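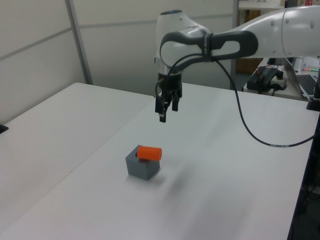
Fig. 1. Arm and open gripper up and right of the block, orange cylinder on top.

Cirnstead - Automation Faults, Session 2
Notes by Fernanda Meireles

Read before the session: the fault report from the Zarnwood cell, all of it, including the log. The summary on the front page is the weakest part and you will be asked why.

What the report says

The task was to pick up an orange cylinder lying on a grey block and put it in the hole in the block's top face. Over 48 attempts the controller recorded 48 successes. Ezequiel Sandoval went through the log by hand and found 2 attempts in which the gripper had closed on nothing, gone through the whole insertion and reported "done". The cylinder was still lying on the block. The report calls this a "rare sensing anomaly". I don't think it was rare, and I am not convinced it had much to do with sensing.

What the log says

The controller decides it has a grip when the finger motor stops. Fingers stop when they meet a part. They also stop when they meet each other, or when the time limit runs out. All three give the same flag. Line 1,843 shows the fingers fully shut, with the flag set to "held". The finger position was being recorded the whole time and no part of the program looked at it.

So the sensor gave a correct reading. Keep that in mind when a supplier offers you a better sensor.

The cable

Look at the black cable in Fig. 1, which loops down from the wrist and runs over the tabletop to the right. Titell's first reply blamed it: a snag, a tug on the wrist, a missed pick. It could happen, and I would not leave a cable lying there. But a snag only explains a miss. It does not explain why a miss was entered as a success, and the reply goes quiet on that point. Be wary of any account that deals with the first fault and leaves out the second.

The proposed fix

Titell suggested closing the fingers harder. The Lloyd method (handout 1) asks what a fix would have changed on the day. Try it here. Fingers that close on air with more force still close on air, and a cylinder lying on its side on a flat face may well roll when it is nudged.

A check of finger width after closing would have caught both misses. It would not catch a part held crooked, or one dropped on the way to the hole. For that you need a second check before the fingers open.

Safety

The report says there was "no safety impact". Perhaps. The only evidence given is that no one was hurt. A machine that believes it is holding something will carry on moving, and a person who sees the part left behind will be tempted to reach in for it. Stop the arm first, every time, whatever the screen says.

For the session

Write half a page on what the "held" flag really tells you. Bring the log, with line 103 marked - we start there.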